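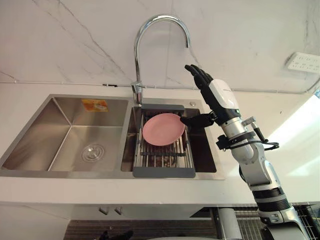

Features > People > Food and Home

2020-02-21
By Sadia Talpur

Murray Hoani has the kettle on before I have got both arms out of my coat, and by the time I sit down he is already telling me about his grandmother's soup. It had barley in it, and mutton when there was mutton, and it is more or less the reason he spends three evenings of every week cooking for people he had never met until they walked in and took a chair.

The supper club is called Filia, and it started with a single pot and a table borrowed from the bakery next door. "I'd just stopped work and I was cooking far too much," he says. "You cook for a family for thirty years and your hands don't know how to make less. I was giving tubs of it away over the fence, and then I thought, well, why don't they just come in and eat it hot?"

They did come in, though not very many of them at first. The first night was in December, with sleet coming down sideways, and he remembers ladling out soup for a young couple, a retired bus driver and Kacper Piątek, who had only knocked to ask whether the hall was free for band practice. Kacper stayed for a second bowl and has been peeling potatoes there ever since.

"I'm still not sure I was ever asked," Kacper tells me later, over a bucket of peelings. "He handed me a knife and went on talking. He was halfway through a story about a ferry, and I wanted to hear the end of it."

I ask Murray how the menu gets decided and he laughs for quite a long time. Mostly it is whatever Borkowska, the greengrocer on the corner, has too much of. There was a fortnight of beetroot last autumn that people still bring up (he did a cake with it, which went down very well, and a curry, which did not). He writes everything in a red notebook, including the failures, and he lets me read some of it. Under the curry he has put "No. Sweet AND muddy. Sorry all."

Last year Filia served 1,000 suppers, a figure he gives me rather shyly, and the year before that it was 520. The price has stayed at £3 for those who can manage it, dropped into an old biscuit tin by the door, and he makes a point of standing with his back to the tin. "My gran would have been mortified to see me charging for soup at all," he says. "But onions cost money, and so does the gas."

What he really wants to talk about is the eating. He is firm that everybody sits at one long table, and that the bread goes down the middle unsliced so that you have to ask the person opposite to pass it. Szymon Bielecka, who comes most weeks with his two daughters, told me he had lived on the same street for six years and learned more of his neighbours' names in a month of suppers than in all the time before. His younger girl now insists on tearing bread at home too – even toast.

It hasn't all been easy. The oven died in the spring, and a replacement came to £900, which was a good deal more than the tin had in it. Murray cooked on two camping rings for seven weeks. "We had a lot of stew," he says. "A lot of stew. People were very kind about it, and a few of them were not, and they were right."

He is sixty-eight and his knees are beginning to complain about the hall steps, so I ask whether he has thought about handing over the spoon. He gets up and tops up my tea before he answers. Kacper could do the suppers already, he thinks, if he would only learn to salt things. "I'd like to come in one night and just be a guest. Sit at the far end and have somebody pass me the bread. I'd probably last ten minutes before I was in there lifting lids."

Then he looks at the clock, says the barley wants an hour and a half at least, and asks if I am any good with carrots.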